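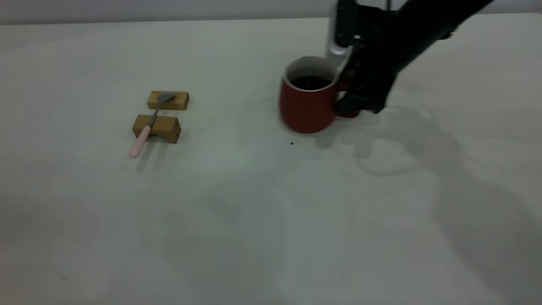 The winter my aunt sold the bakery in Drarketmont, she gave me three things: a rolling pin with one loose handle, a coffee can full of buttons, and the starter. The rolling pin I understood. The buttons I put in a closet. The starter came in a jar wrapped in a dish towel, and she carried it out to my car the way you'd carry a sleeping cat, and then she buckled it into the passenger seat and stood there in her slippers in the snow telling me how to drive.

"Slow on the curves," she said. "And don't run the heat at its feet."

I told her it didn't have feet. She gave me the look she used to give customers who asked for their rye sliced while it was still hot, and went back inside.

It was 13 hours to Rilivgate, where I had taken a job in the office of a company called Hindix that sold furnace filters to schools. I'd never lived anywhere alone before. I had a room over a shoe repair shop, with a slanted ceiling and a stove that had two burners you could trust and two you couldn't, and a landlady downstairs who played the radio from breakfast until the late news. I put the jar on the windowsill, and then I remembered about the cold and put it on top of the refrigerator, and then I sat down on my suitcase and looked at it for a while.

You have to understand that the starter was older than my aunt. Her grandmother had brought it from Carhuamaca, the village we all come from if you go back far enough, up in the mountains where the bread is flat and round and tastes a little of smoke. There was a story that it had crossed the ocean inside a hatbox. There was another story, told by the other side of the family, that it had died twice on the way and been quietly replaced with something from a neighbor's kitchen. My aunt would leave the room when anyone told that one.

For the first week I fed it every morning before work, a spoon of flour and a splash of water, and it sat there like paste. I called my aunt from the pay phone at the bus station, because the landlady's phone was in the landlady's kitchen and I didn't want an audience.

"What does it smell like?" she asked.

"Like glue."

"Good glue or bad glue?"

I said I hadn't known there were two kinds, and she sighed so long that I had to put in another quarter.

"It's homesick," she said finally. "Leave it be. Talk to it a little. And buy better flour, you're being cheap."

I was being cheap. I bought the better flour. I didn't talk to it, not on purpose, but it was January and dark by the time I got home, and when you live by yourself you do say things out loud – what the bus had been like, what the man from the school district wanted this time, whether the soup needed salt. The jar was up there on the refrigerator, and I suppose it heard most of it.

Then one night I came home late, with my shoes soaked through, and the jar had overflowed. It had pushed up the saucer I kept on top and come down the side of the refrigerator in a long slow tongue, nearly to the handle. The whole room smelled like apples and beer and the back door of the bakery at five in the morning, when I was nine years old and was allowed to dust the boards with flour if I kept my sleeves rolled. I stood there in my wet coat and cried, which I had not done at the station when I left or on any of the nights since.

I baked that same night. The oven ran hot on one side, so the loaf came out with one dark cheek and one pale one, and it leaned. I couldn't wait for it to cool. I tore off the end and burned my fingers and ate it standing up, with butter, and then I wrapped half in a clean towel and took it downstairs.

My landlady turned off the radio. It was the first time I'd heard the house without it. She ate a slice at the kitchen table, slowly, looking at the wall, and then she ate a second one, and then she asked me if I knew how to play rummy.

I called my aunt in the morning and told her about the mess, and the loaf, and the landlady's rummy, which was ruthless. She listened all the way to the end, and I could hear her spoon going around in her cup.

"Which side was burned?" she said.

"The left."

"Turn it halfway through," said my aunt. "And send me a piece. Wrap it good, the mail is rough in winter."

So I did, and she wrote back on the inside of the flour bag I'd wrapped it in, a whole page, mostly about salt.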